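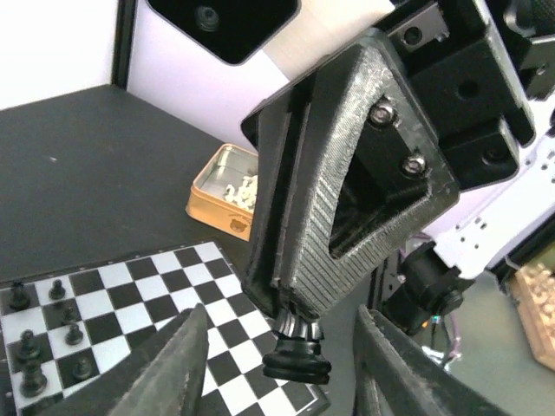 7 min read

Setting Up the Plumow Two-Arm Tabletop Kit for Board and Tray Work

Published 25th July by Rosaura Arboleda, Training and Documentation, Alvarado

The Plumow kit is supplied by Alvarado to schools, training centers and small laboratories that wish to run two robot arms on a shared table. This guide covers the board and tray exercise, in which the arms work with chess pieces and an open metal tin. It applies to kits delivered since June. Customers with an earlier kit should ask the service desk for the previous edition before proceeding.

Readers are expected to have finished the basic assembly guide. The arms should be bolted down, the power supplies connected and the Drastitz control software installed on the host computer.

Before you begin

Confirm that the following are at hand:

Both arms, each with its gripper and wrist camera
The chessboard and the box of pieces
An open, shallow tin with no sharp edges
A hex key for the bracket bolts
The printed calibration card, part 346

The tin is not included in the kit. Any rectangular metal tin may be used, provided that the gripper can enter it fully opened without touching the sides.

Step 1. Check the brackets and cables

With the power off, test every bolt on the printed brackets by hand. A bolt that turns freely must be tightened until it is snug and no further. Printed parts will crack if they are forced, and cracked brackets are not covered under the standard service plan. Make sure the cables have enough slack for the arm to reach the far side of the table. Cables may hang below the arm, but they must not pass between the gripper fingers at any point in the arm's travel.

Step 2. Place the board and the tin

Lay the board where both arms can reach every square. It need not be square to the table. The control software finds the board's angle during calibration, and a slight turn often gives the second arm more room at the elbow.

Set the tin down clear of the board. Leave at least the width of an open gripper between the two. Once the tin is in position, mark its corners on the tabletop with low-tack tape if the exercise will be repeated by several groups.

Step 3. Adjust the wrist cameras for bright surfaces

Bare metal is the most common cause of failed runs at this stage. A polished tin returns light straight to the camera, and it may also reflect the arm itself. The software can mistake such a reflection for an object and send the gripper after it.

Open the camera page in the Drastitz software and select the arm to be adjusted. Move the gripper over the tin with the fingers closed. Lower the exposure setting until the embossed pattern in the metal can be told apart from the glare. Some glare will remain, and the exercise can be run with it. Save the setting, then repeat the procedure with the other arm.

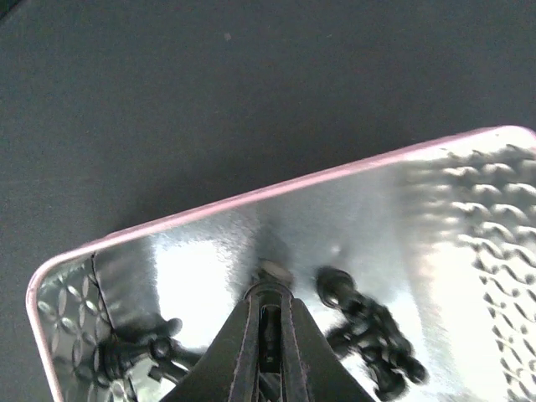 Step 4. Calibrate the arms against each other

Place the calibration card on the table and choose Pair Arms from the setup menu. The software moves one arm at a time. Keep hands outside the work area until the status line reads Paired.

When pairing is complete, remove the card and open the grippers. Bring the first arm to its viewing position over the table, and use the jog controls to move the second arm slowly across the board. The arms should pass without contact. If they come closer than the width of a finger, press Stop, back the second arm away and raise its travel height by 2 cm.

Set out the pieces only after this check has been passed. For a first session we recommend placing one color only, along one side of the board. The other color may be left in its box until the group is comfortable with the controls. 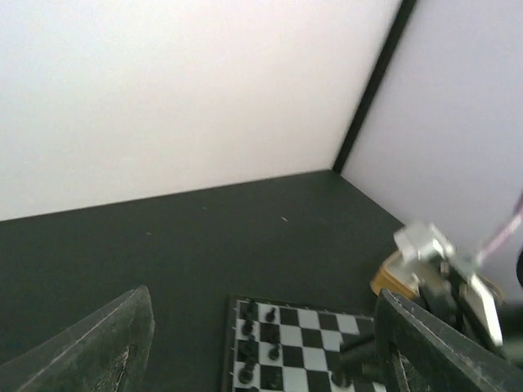
Can the kit be operated with only one arm connected?

Single-arm operation is supported for all lessons except those marked Paired in the lesson list. Select the connected arm at startup, and the software will hide the functions that need both.

Step 5. Run the tray approach

Load the lesson named Tray Approach. It brings the open gripper down over the tin, holds it there and raises it again. Run it at low speed with the tin empty, and keep one person at the Stop button throughout. If a finger touches the rim, stop the lesson and correct the height before trying again.

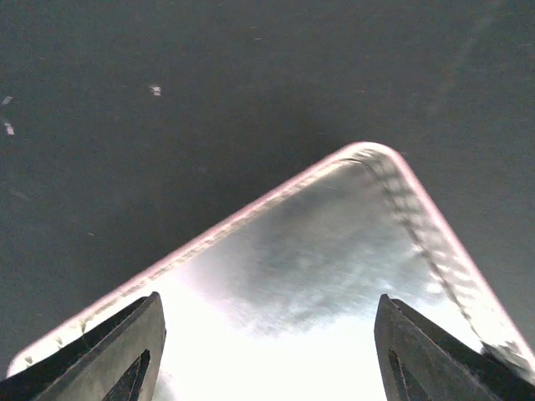 Open gripper over the metal tray, wrist camera view

Two clean runs with each arm are sufficient before moving on to the pick and place lesson.

Service and replacement parts

Replacement brackets, rubber feet and gripper fingers may be ordered through the Alvarado parts desk. Please give the kit serial number and state which arm the part is for. Customers on the Jilau service plan receive one calibration visit per year and may request it by telephone or through their account page. Grippers with worn fingers may be used for lessons, but they should be recalibrated whenever a finger is replaced.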